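Workshop Notes > Home Builds > Handout 4: Fingers and Grip

24 July 2022
By Marlene Barbosa

Today covers the hand-held gripper from the Portela build. You should have the body printed and the cable run along the frame before you start.

Print both fingers from the same spool, upright, with the slot in the upper half left open. Check that the two fingers stand parallel when the hand is open. If one leans, loosen its mount and reseat it - don't file the tip.

Set the servo limit to 900 and close the hand by turning the dial slowly. Stop when the tips meet.

Soft things are the harder test. Cloth folds away from the tips, so come in from the rim or a loose corner and keep the body level. Bedding and clothes at home are fine to practice on. 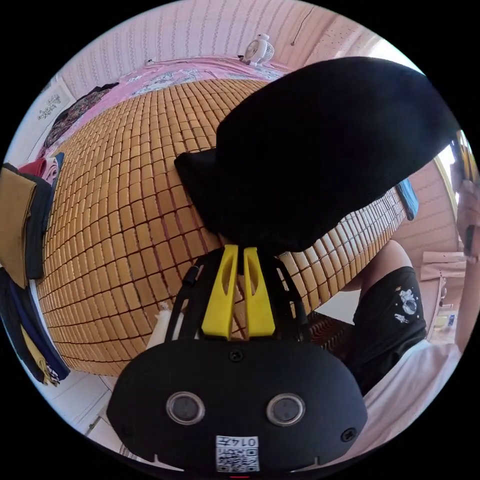

Walter Puma asked whether the fingers should be lined with rubber before trying cloth. Leave them bare for the first 3 sessions. You need to know how the plain plastic behaves, and the lining changes the closing distance, so the limit has to be set again afterward.

Write down the servo value for every grip, including the misses. We go over the logs in October, when the Todton group joins us.

Comments

Prarkitz: Mine stalls at 81 percent closed. New horn fixed it.

Walter Puma: Lined mine anyway. Had to redo the limit, as the handout says.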